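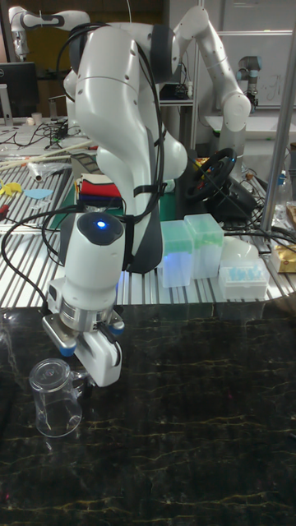 Plutelow to host its first regional basketball weekend

Plutelow Basketball Club will welcome 16 teams to the Massawe Sports Hall this November for two days of under-14 and under-16 basketball, the biggest event the club has ever put on.

Entries opened in the summer and the last place went to Flovarham Hawks, who make their first trip to Plutelow after winning their local league in the spring. Both the girls' and boys' draws are now full, with eight teams in each, and a short waiting list is being kept in case anyone has to pull out.

Head coach Kimutai Mwakyusa is delighted with the response.

"We would have been happy with ten teams, so to fill both draws is brilliant," he said. "Our under-16 girls have been on at me about the fixtures since September! They have worked so hard on their defence this autumn and they can't wait to play in front of a home crowd."

Games start at 9.30am on both days and will be played across two courts, in four quarters of eight minutes. Every team is guaranteed at least three games, and the finals will be on court one on the second afternoon - girls first, then boys. There will also be a free-throw contest at lunchtime, open to any player who has signed up at the scorer's table.

The hall has seats for 400 people and the club hopes to see plenty of them taken. Around 50 tickets have been set aside for pupils from schools in the town, many of whom tried the game for the first time at the club's after-school sessions.

Day tickets are £5 for adults and free for under-18s. They can be bought at the door or at club training on Thursday evenings. Hot food and drinks will be on sale in the foyer from 9am.

The weekend is supported by Daruvetti, whose name will be on the shirts of all four Plutelow teams taking part.

Parking at the hall is limited. Visiting teams coming by coach should use the lower entrance and let the club know their arrival time beforehand.

ENDS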